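Count the corners, then count the demos

Most simulated grasping sets are reported by size. The release notes give a total, a success rate, and a list of object types. They rarely say where the objects were. I think placement should come first.

Our October set had 200 scripted demonstrations, and 194 passed the success check. A policy trained on them did well in open floor and poorly near walls. The cause was in the sampler, which rejected any start pose within a set margin of a vertical surface.
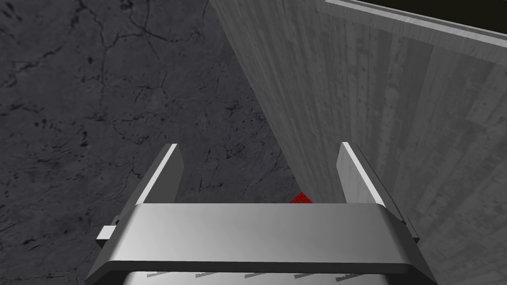 M. Dương
Simulation data lead, Multance
Nov 26, 2022

An object against a panel changes the task. One finger has little room, the approach angle matters, and the wrist view may show only a sliver of the target behind the palm. A script tuned for open floor fails here, so its runs get filtered out and the set looks cleaner than it is.

My proposal is simple. For each new scene in Udik, collect 50 wall-contact starts before any open-floor ones, by teleoperation if the script can't manage them. Keep the failed runs, labeled as failures. Vary the floor and panel textures last.

The usual objection is cost. Teleoperated runs are slow, and 100 open-floor runs can be generated unattended. But those runs mostly repeat each other. The Villier loader already accepts a placement tag per episode, and filling it in should be required.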